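Juvell Home Storage
Help > Woven Goods > Frequently Asked Questions
Last updated February 17, 2022

Orders and general

Where do your woven goods come from?
Most of the line is made for us by Stendside, a small workshop that also does chair seats. The Mulligan and Cullent ranges are both theirs. Anything on the site without a range name is from another supplier, and the supplier is listed at the bottom of the product page.

What is the difference between Mulligan and Cullent?
Mulligan is woven from paper cord over a wire form. It is light and holds its shape, but it should stay dry. Cullent is a synthetic cord and can go in a bathroom or on a covered porch. Both come in natural, gray and black. Lids are sold for Mulligan only.

Do the colors match between ranges?
No. Cullent black is a little shinier than Mulligan black, and the two grays are clearly different side by side. If you want a set that matches, order from one range. Estrella Medrano in customer service can mail you cord samples of both before you buy. Write to her through the contact form and put "cord samples" in the subject line.

Why is my basket a slightly different size from the listing?
They are woven by hand and the sides can lean in or out. We measure across the widest part of the rim. If you are fitting baskets into a shelf, leave a gap on each side so your hand fits as well. Measure the shelf opening at the front and again at the back. Older bookcases are often narrower behind.

Using your basket

What can I keep in it?
Towels, blankets, toys, mail, shoes, bread in a cloth. Small loose items such as pens and hair clips can work their way into an open weave, so put those in a box or pouch first. Delicate knits can snag on the wire ends of the Mulligan rim. We sell a cotton liner for each size, and a pillowcase folded over the edge does the same job.

Can I put a plant in it?
Yes, with a saucer or a plastic tray under the pot. Take the pot out to water it and let it drain before it goes back. This applies to Cullent too. The cord will be fine but water sits under the base and can mark the floor.

Will it scratch a white tabletop or a painted shelf?
The cord is soft, but the wire feet on the large Mulligan can leave marks if the basket is dragged. Lift it, or stick felt pads on the feet. New black baskets may also leave a faint dark rub on pale paint during the first weeks. Wipe the base with a dry white cloth before use and keep wiping until the cloth comes away clean.

How much weight can I put in?
Each product page gives a limit. The small Mulligan tray is rated for 2000 grams and the medium for 3000 grams. Carry full baskets from underneath and not by the rim.

Can I stack them?
Empty ones of the same size will nest. Don't leave them nested tightly for months, or the inner one takes on a pinched shape. Full baskets should only be stacked if they have lids, and then no more than 2 high.

Repairs

A strand has come loose. What do I do?
Do not pull it or cut it. Tuck the end back under the next strand with a blunt needle or the handle of a teaspoon. If it won't stay, a dot of clear craft glue on the underside will hold it. Gervásio Peixoto handles our repairs and can tell you from a photo whether it needs to come back to us.

My basket arrived squashed.
Stuff it firmly with towels and leave it overnight in a warm room. For Cullent you can dampen the cord first. If it is still out of shape after that, contact us within the return period and we will replace it.

Do you sell spare cord?
Yes, in 300 gram hanks, in all current colors. Discontinued colors are sometimes available from the workshop. Ask Glenys Hapeta, who keeps the list.
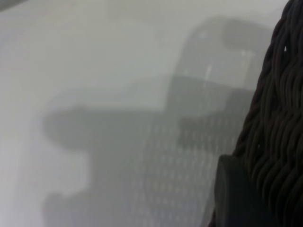 CARE AND CLEANING: DARK WEAVES

How do I get dust out of a black weave?
Dust collects in the grooves between thick, twisted strands and shows up more on black than on any other color. Use a dry paintbrush with soft bristles and follow the slant of the rows. Brush from the top edge down, then go over it with a vacuum on low suction.

Small white specks are usually lint. Lift them with tape or tweezers.

Can I wash it?
Cullent can be rinsed with lukewarm water and a little dish soap. Dry it upside down on a towel. Mulligan should only be wiped with a barely damp cloth.

Does black fade?
Both ranges will fade in direct sun. Turn the basket now and then so it fades evenly.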